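News from the Stakthorpe Weight Room - strength classes for members over 55

Our beginner strength class is now in its second season, and several members asked me to write down how it works, so that they can show it to a husband, a sister or a doctor. I am not a writer, but I will try to put everything in one place.

The class started last October with a small group who mostly came from the walking club. Many of them had never held a weight before. Jabari Mosoti, who teaches the class, asked each person to name one thing at home that had become difficult. The answers were very ordinary: getting up from a low sofa, carrying the shopping up to the second floor, opening the garage door. He wrote them all on a sheet, and the whole program was made from that sheet. There is no jumping and no loud music, although the music was discussed for a long time.

Each session takes 40 minutes. We begin with slow marching in place and circles with the shoulders. After this come the main exercises, which are sitting down and standing up from a chair, a row with one hand on the bench, a press against the wall, and carrying weights across the room and back. At the end we stretch the calves and the front of the hips. Please do not leave before the stretching. I know the bus is at the same time, but the next one comes after 24 minutes and it is usually less full. 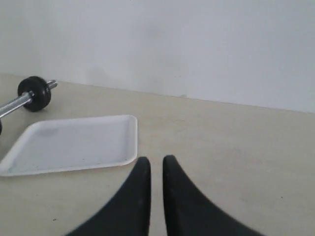

The pale tabletop against the white wall.

Now I would like to say something about how heavy the weights should be, which is the question I hear most. In the first three weeks you should finish each set with the feeling that you could do four or five more repetitions. Later it should be two or three more. If you can talk in full sentences to your neighbor during the last repetition, it is time to add a little. If you hold your breath or your shoulders come up to your ears, it is too much, and you should go back to the weight before. It is not a defeat to go back. I went back twice in the winter after a cold, and I am again where I was.

Write your weight in your notebook every time. A small notebook with a pencil is fine. Some members use the telephone for this, but then they read their messages and the rest period becomes very long. The rest between sets is one minute and a half.

For the exercises at home we recommend an adjustable dumbbell. You do not need to buy many pairs, and one is enough for the row and for the carrying. Before every use, turn the collars with your hand and feel that they are tight. Turn them again between sets, as they can become loose with the movement. Put the dumbbell down with both hands and with bent knees, also when you are tired, and especially when you are tired.
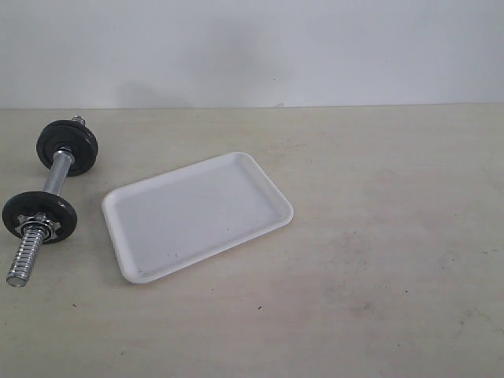
One dumbbell with round black plates, and a white tray beside it.

If you buy second-hand, bring the dumbbell to class and Jabari will look at it with you. Check that the plates have the same hole size as your bar. One member bought a very nice set from a neighbor and only at home she found that the plates were for a thicker bar, and now they hold open her kitchen door. Old plates with rust can be cleaned with a stiff brush and a little oil, then wiped with a dry cloth.

A short report from our visit to Lirnia. In the spring 21 of us went by bus to see the strength group there, which has existed much longer than ours. They were very kind and gave us soup. Their oldest members do the same chair exercise that we do, but they hold the weight close to the chest, and they go down while they count slowly to four. We tried it the same afternoon and on the way home it was very quiet in the bus. Since then we use the slow count in our class too. Jabari says the slow part is where the legs learn the most, and I believe him, my legs certainly noticed.

In Lirnia they also keep a table for the small equipment along one wall, and each thing goes back to its own place after the class. 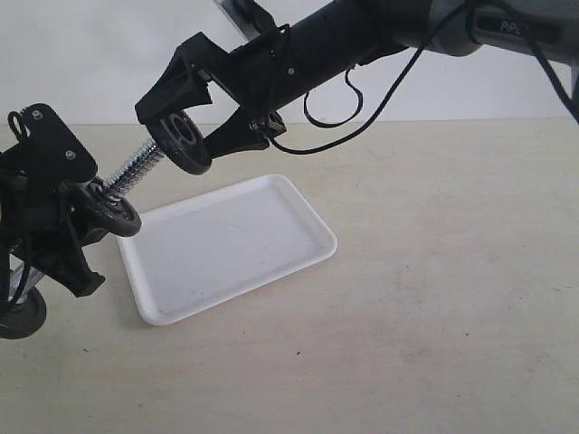

I liked this order very much. In our room the bands, the collars and the small plates were until now in a big bag, and at the end of each class somebody was on their knees looking for the second collar. From now on please put the small things back where you took them, and the heavy plates on the lowest shelf, not on the windowsill. The windowsill is only for water bottles.

We also have a new talk. Emmanuel Rugemalira, a retired physiotherapist, will speak about bones, balance and fear of falling. He spoke last year about knees and stayed to answer questions for more than an hour. He asks that you wear shoes that you would wear to the shop, and no slippers. The talk is free for members, and guests are welcome if they tell us before. The Mohamedi bakery will again bring the flat bread with sesame, so please do not eat a big lunch. 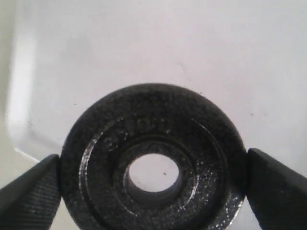

A small round plate, with its speckled dark finish and the hole in the middle.

Some practical things at the end. The side door on Skakeck Street is open again and the ramp has a new handrail. The changing room on the left has hot water, the one on the right has it only sometimes. If you had an operation, a new medicine or a bad dizziness since your last class, tell Jabari before you begin - also if it seems a small thing to you. Bring a towel for the bench.

New members can come and watch one class first, and they can sit on the chairs near the radiator. You do not need special clothes. To put your name on the list, write it on the paper by the front desk, with a telephone number that we can read.

This item was written on 2017-05-05. If the times change in the summer, the new ones will be on the door.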